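Guides > Kitchen > Morkstead flip-lid bin > Setting up
Search the guides Enter a keyword
10th April
By Thilini Liyanage

3. Placing and using the bin

Your Morkstead has one moving part you will care about, and it is the lid.

1. Peel off any stickers. The one inside the rim comes away in 2 pieces, the second of them much later.
2. Stand the bin on a flat, level surface. A tabletop is fine if you mostly throw out scraps while working at it.
3. Leave 165 mm clear behind the lid. Anyone who has tried it under a low cupboard will know the sound.
4. Flip the lid fully open. It should stand upright on its own. If it droops, press the hinge side down firmly until it clicks.
5. Drop rubbish through the opening, aiming for the middle. The rim is thick and will hold a teabag until Christmas.

Note: The bin is rated for light household waste. Bricks are heavy household waste.

Caution: Don't lift the bin by its open lid. Shuzhen Deng in spare parts posted out 600 replacement lids last December and would like a quieter one this year.

6. Empty the bin before the contents reach the rim, then wipe it out with warm soapy water and a soft cloth. Scourers will dull the white plastic for good.

Replacement lids are part number 2070.
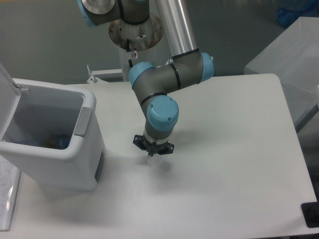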